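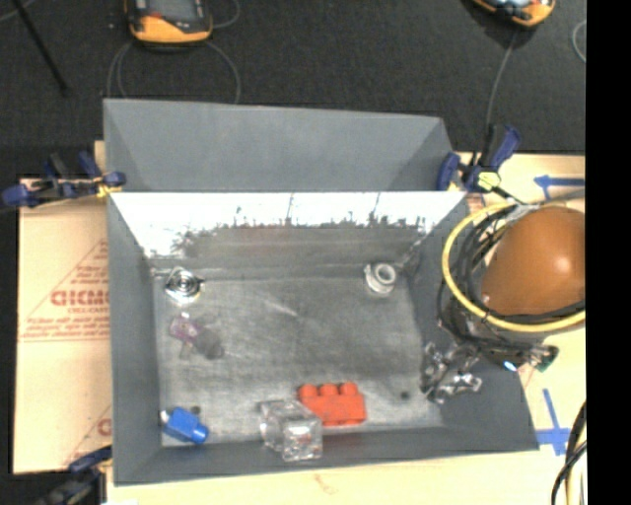 COMMUNIQUÉ DE PRESSE

Le club robotique du lycée Trurcombe ouvre ses portes en septembre (et on a hâte !)

Je m'appelle Naheed Gondal, j'enseigne les sciences de l'ingénieur au lycée Trurcombe, et c'est moi qui tiens la plume cette année parce que les élèves ont refusé tout net d'écrire « un truc officiel ». Alors tant pis pour le style, je vous raconte ça comme je le raconterais à la machine à café.

Notre club a donc un projet, et il s'appelle Zuso. L'idée : un bras robotisé doit attraper des objets en vrac dans un bac gris, un par un, sans qu'on lui dise à l'avance où ils se trouvent. Ça paraît tout bête. Essayez donc avec un bloc transparent qui attrape tous les reflets, ou avec une pièce argentée bien brillante calée dans un coin ! La brique de construction rouge orangé, avec ses plots, c'est la chouchoute de l'équipe. Le raccord blanc cylindrique, lui, a déjà provoqué plusieurs disputes, dont une assez mémorable sur la meilleure façon de le prendre par le bord.

Ils sont 20 élèves cette année, de la seconde à la terminale, répartis en quatre équipes. Waqas Hayat, en terminale, s'occupe de la programmation du bras et des mouvements de la pince. Uzma Naqvi pilote l'équipe vision et tient le carnet d'essais, que je recommande à tous les collègues tellement il est bien fait (les schémas dans la marge valent le détour). Le bac est tenu par des serre-joints, une décision prise après un long débat que je vous épargne, et le ruban adhésif bleu sur la table, c'est du pur style maison.

« Au début je voulais juste faire bouger le bras. Maintenant je rêve de pinces la nuit », m'a confié Waqas entre deux essais.

Le club participera cet hiver au tournoi Prako, catégorie lycées, avec deux manches au programme : une première avec des objets connus, une seconde avec des objets surprises. Les ateliers Mughal, nos voisins, nous offrent le déplacement et le repas du midi, un énorme merci à eux !

Portes ouvertes en septembre, à 14 heures, salle de technologie, au rez-de-chaussée. Entrée libre, parents, petits frères et journalistes bienvenus. Les élèves feront des démonstrations et répondront à vos questions, même les plus pointues (surtout les plus pointues, ils adorent).

Contact presse : Kausar Naqvi, secrétariat du lycée Trurcombe. Photos et entretiens avec les élèves sur demande.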